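What does "waterproof" mean?

A package can carry a word that tells you what the thing inside does. "Waterproof" is one of those words. It means that liquid water cannot get through a material.
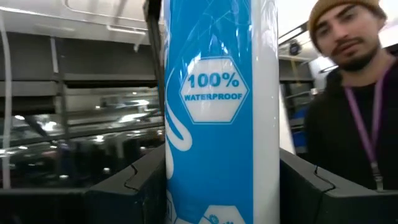
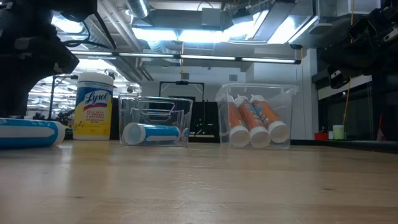 Water is made of tiny parts called molecules. Cotton cloth has gaps between its threads. These gaps are far larger than a water molecule, so water soaks in. A sheet of plastic has no such gaps. Water lands on it, pulls itself into drops and rolls off.

"Water-resistant" is a weaker word. A water-resistant jacket slows the rain down — after a while, some gets in. "100%" in front of "waterproof" means the maker claims that no water gets in at all.

Jhair Paucar wrote in to ask whether a waterproof cover also keeps air out, and if so, why people do not get hot and sticky inside a raincoat. Often they do. Plain plastic stops air as well as water. Some coats have a thin layer with very small holes. Water vapor from the skin passes out through the holes, but a raindrop is much too large to pass in.

Test it at home. You need 2 cups, a piece of cotton cloth and a piece of plastic bag. Cover each cup, hold the cover on with a rubber band and put 20 drops of water on top. Wait 3 minutes, then look inside both cups.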